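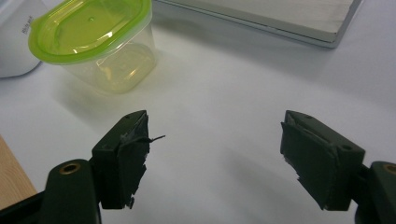

**Figure 2.** Start position for the container task, seen from the hand-held gripper.

### 3.2 Collecting demonstrations

All demonstrations for the Priken set were recorded by hand, with no robot in the loop. An operator holds the gripper, starts recording with the fingers open, and carries out one task on a tabletop. We used four grippers of the same build. Episodes start with nothing between the fingers and the target in view, as with the green-lidded container in Figure 2. The finger pads were covered with a soft layer that wears with use – the fraying on both pads in Figure 2 is typical of the later sessions – and we did not remove episodes recorded with worn pads. The policy sees the fingers in every image, so we wanted their appearance to vary in training as well.

We recorded 1,047 episodes at two sites, Ilesard and Trundmont. Operators were told to move the target between episodes and to leave other objects on the table where they were. An episode was dropped if tracking was lost or if the target left the view before the first grasp. After this step almost 700 episodes remained. Most of the losses came from Trundmont, where plain white tables gave the tracker few features to follow. Nine episodes from the Ilesard site were held out for tuning and are not used in Section 4.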